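Projects > Hiturgate > Meeting minutes > June

Teleoperation working group, Musham lab
Start 15:00. Minutes of the previous meeting accepted without changes.

1. Cloth demonstrations. The set stands at 1131 episodes, all by remote control from the Pravton station. Review rejected 48, mostly for operator pauses longer than 11 seconds. Rejected episodes stay on disk with a flag.

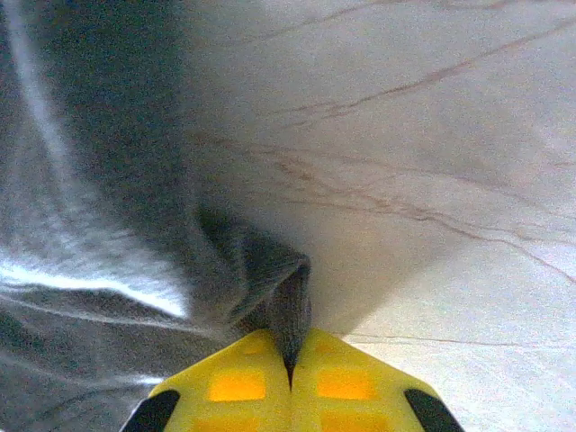
2. Grasp labels. The group discussed when an episode should be marked "grasp started." Current practice varies between operators. With gray cloth bunched in folds, a small point of fabric can sit right at the gap between the yellow fingers, and the wrist view alone does not settle whether it is held. Agreed: label from the jaw position log – wrist view as a check only.

3. Hand guiding. Moving the arm by hand gives smoother approach paths but puts the operator's sleeve in view. Trial of 15 episodes approved, same cloth, same table.

Action: update labeling guide before the next batch.
Meeting closed 15:48.

Filed under: Minutes, Demonstration data
Contact the Hiturgate project office | Back to top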